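10/9/19, sourdough bench, second page

Okay, picking up where I left off before Seema needed the scale. Starter is at 100% hydration and finally behaving after I switched the feed back to the Henare whole rye. I had it on plain white for most of last week and it got sulky, slow to rise and kind of nail-polishy when I opened the lid. Two feeds of rye and it smells like yogurt again. I love this stuff.

Batch A is the control, same as always: 441 g bread flour, 9 g salt, water at 72%, starter at 20%. Batch B is the same except for the flour, where I swapped in the Dellow high-extraction that Ertuğrul brought back. I only had 431 g of it left in the bag so B is a hair small and I scaled the water and salt to match. Didn't bother topping up with something else, would have muddied it.

Mixed both by hand. B drank the water right away and felt stiff for the first few minutes, then loosened up a lot after the rest. A was its usual self. Did four folds on each, half an hour apart, and by the third one B was tearing a little along one side when I stretched it (note to self, stop at three for this flour, or go gentler). Hemant thinks the tearing is the bran and not the folding. Could be! He's baked with way more of the coarse stuff than I have. We should sift a bit out and try again, there's a fine sieve somewhere under the sink.

Bulk was faster than I planned for. The room was warm all afternoon with both ovens going for Urmila's crackers, and B was puffy and jiggly well before A. I shaped B first and let A go another forty minutes. I know that makes the comparison less clean, but I'd rather compare two loaves at the same stage than two loaves at the same clock time. Shivam disagrees, wrote "TIME!!" in the margin of the last page, and fine, next round we'll do it his way and see.

Shaping: B was sticky. Rice flour on the cloth saved me. Both in baskets, both in the fridge overnight, top shelf. I'm going to leave A for 14 hours and B for 13 and see if that evens things up a bit. Please don't move them to the bottom shelf, it's colder down there and the last pair came out like hockey pucks.

Oven stuff. The Previer runs hot on the left, we all know that, but I put the thermometer in three spots this time and the back left corner is the real problem, the front left is only a little over. So the loaf goes front right, lid on for the first 20 minutes, off for the rest, and turn it once. I've taped that to the door. The Firkmont is more even but takes forever to come back up after you open it, so if you're doing two loaves one after the other give it a good long wait in between. I got impatient last time and the second one had a pale, sad bottom.

Scoring: tried the curved blade on the practice dough and it's so much better than the straight one, you get a proper ear if you hold it nearly flat. Going to use it on both tomorrow. One long cut, off center, nothing fancy.

Things I still don't know: does B need less water or just less bulk? My gut says less bulk. The dough was fine at shaping apart from the stickiness, and the stickiness felt like overproofed sticky, if that makes sense, kind of slack and webby. If tomorrow's crumb is tight at the bottom with big holes up top then I'm right. If it's gummy all the way through it's the water and I owe Ertuğrul a coffee.

Need to order: more Dellow (get the big bag this time), parchment, a second bench scraper so Seema and I can stop fighting over the one good one. Rye will last until November if we keep feeding at this rate.

Tomorrow: preheat first thing, bake A, then B, let them both cool all the way before anybody cuts. I mean it, Hemant.

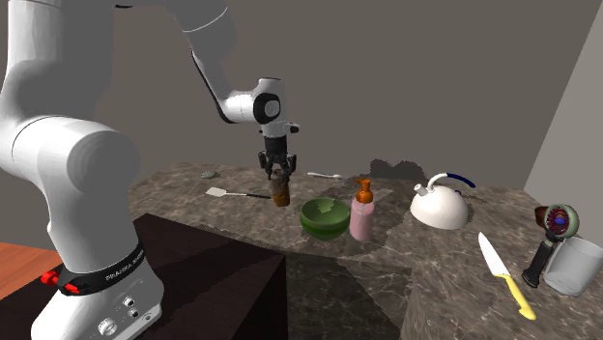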